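Vorstead Tableware FAQ

Are the cups dishwasher safe?
Top rack only. Keep them away from the heating element.

Can they be stored nested?
Yes, once fully dry. The taper allows stacks of up to 20.

How should plastic forks be stored?
Flat, in a separate bin. Do not stand them in the cups.

Which colors can be mixed?
Any. All colors share one shape. 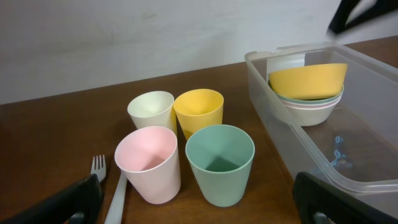 Carleen McPhee: Stacks of 20 stick together in my pantry. I stop at 3 and they come apart fine.

Do you sell single cups?
No. The minimum order is 2.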